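Notes to go with the open day at Gurkbridge
Introduction to Automation, second handout

Thank you all for coming out to Gurkbridge in June, and thank you especially for being patient in the hallway while Rasha Issa found the right key. I promised I would write up what we talked about, and I have tried to keep it in the order we went through it, though I did wander a bit on the day and I'm sure I will wander again now.

We spent most of the morning on the simulated cell. Chutima Saithong started us off with the arm itself, which has six joints, and she asked you to name them from the base up before she let anyone near the keyboard (a good habit, please keep it).
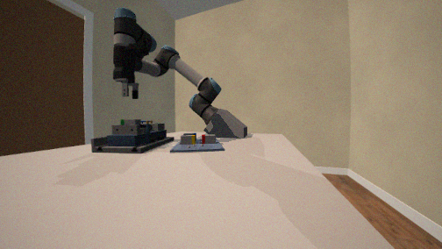 A parallel gripper is a simple tool. Two fingers move toward each other or apart, and everything else - reach, height, the angle of approach - has to come from the arm. Konrad Kuster made this point when he talked about planning a pick: decide where the fingers need to be first, and work back through the wrist and elbow from there. Please read section 9 of the course book again with that in mind, as it makes a good deal more sense the second time.

After the break we moved to the view from the gripper, looking down past the fingers at the tabletop. Several of you told me you lost your sense of left and right, and so did I the first time I tried it!

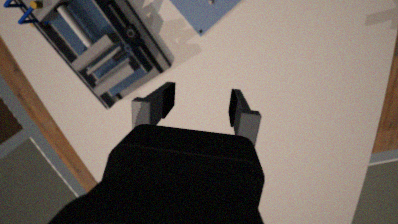
Why rehearse a task in simulation before running it on a real arm?

A bad move costs very little there. You can reset, change one thing and run it again, and you can look at the same move from several viewpoints.

Short write-ups go to Si-woo Yoo, two pages at most.

Gurkbridge Automation Course | Contact: Si-woo Yoo, course office | Back to top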